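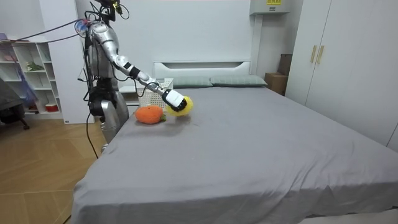 Zwischenbericht zum Projekt Vutico -- Sammlungsportal für Actionfiguren und Verwandlungsspielzeug

Berichtszeitraum: zweites Förderhalbjahr
Vorgelegt am: 11. Dezember 2025
Träger: Sammlungsarchiv Nekbridge

1. Stand der Arbeiten

Im Berichtszeitraum wurden die Texte zur Serie Drorkstead fertiggestellt. Damit liegen zu 29 Figuren vollständige Besprechungen vor, jeweils mit Angaben zu Erscheinungsjahr, Größenklasse, Zubehör und bekannten Varianten. Die Besprechungen sind im Redaktionssystem angelegt und intern freigegeben. Öffentlich sichtbar werden sie mit der Umstellung der Suchfunktion, siehe Abschnitt 3.

Jeder Eintrag folgt demselben Aufbau: Fahrzeug- oder Tiermodus, Robotermodus, Verwandlung, Verarbeitung, Fazit. Der Punkt Verwandlung hat mehr Zeit gekostet als geplant. Bei den größeren Figuren der Serie weichen die gedruckten Anleitungen von den ausgelieferten Modellen ab, vor allem an den Hüftgelenken und bei der Reihenfolge der Rückenklappen. Wir haben die Schritte deshalb an den Figuren selbst nachvollzogen und die Abweichungen im Eintrag vermerkt.

Die Bestandsprüfung der Leihgaben ist abgeschlossen. Bei 14 Figuren fehlte Zubehör, meist Raketen oder Handwaffen. Für die Dokumentation reicht der vorhandene Bestand trotzdem aus. Die fehlenden Teile sind in den Einträgen als solche gekennzeichnet.

2. Zustand und Lagerung

Ein Teil der älteren Figuren zeigt Vergilbung an weißen und hellgrauen Teilen. Auf eine Aufhellung mit Peroxid verzichten wir, auch dort, wo Leihgeber sie angeboten haben. Der Eingriff lässt sich nicht rückgängig machen, und die Farbangaben im Portal sollen den tatsächlichen Zustand wiedergeben.

Verchromte Kleinteile lagern jetzt einzeln in säurefreiem Seidenpapier. Gummireifen und weiche Kunststoffteile sind von den übrigen getrennt, nachdem an zwei Figuren Weichmacher auf den Korpus übergegangen war. Die Schäden sind gering und den Leihgebern gemeldet.
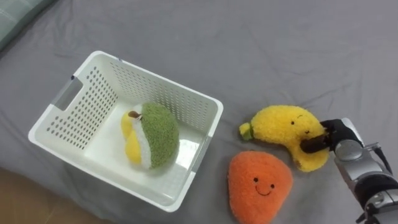

Für die Aufkleberbögen fehlt noch eine gute Lösung. Die bisherigen Hüllen sind zu schmal, größere Formate sind bestellt, aber nicht geliefert. Bis dahin bleiben die Bögen in den Originalschachteln.

3. Portal und Suche

Die neue Suche erlaubt das Filtern nach Serie, Fraktion, Größenklasse und Alternativmodus. Die Testfassung läuft. Offen ist die Behandlung von Figuren, die unter mehreren Namen verkauft wurden -- bei Drorkstead betrifft das fast alle Neuauflagen in anderer Farbgebung. Vorgesehen ist ein Haupteintrag je Gussform, dem die Farbvarianten untergeordnet werden. Die Verknüpfungen werden von Hand gesetzt, da die Artikelnummern der Händlerkataloge dafür zu uneinheitlich sind.

4. Abweichungen vom Arbeitsplan

Die Serie Palma sollte in diesem Halbjahr begonnen werden. Der Beginn verschiebt sich in das folgende Halbjahr. Grund sind die oben beschriebenen Mehrarbeiten an den Verwandlungsschritten und die späte Übergabe einer Leihsammlung. Der Gesamtumfang des Vorhabens ändert sich dadurch nicht.

Die geplante Übersetzung der Kurztexte ins Englische ist zurückgestellt, bis die Begriffsliste für Gelenktypen steht. Der Entwurf der Liste liegt vor und wird gerade überarbeitet.

5. Mittelverwendung

Die Ausgaben für Lagermaterial liegen über dem Ansatz, die Reisekosten darunter, da mehrere Leihgeber selbst angeliefert haben. Wir bitten um Zustimmung zur Umschichtung innerhalb der Sachmittel. Zusätzliche Mittel werden nicht beantragt. Die Belege sind der Anlage beigefügt.

6. Nächste Schritte

-- Freischaltung der neuen Suche und der Einträge zu Drorkstead
-- Übernahme und Erfassung der ersten Figuren aus Palma
-- Abschluss der Begriffsliste
-- Umlagerung der Aufkleberbögen nach Eingang der Hüllen

Der nächste Bericht folgt zum Ende des kommenden Förderhalbjahres.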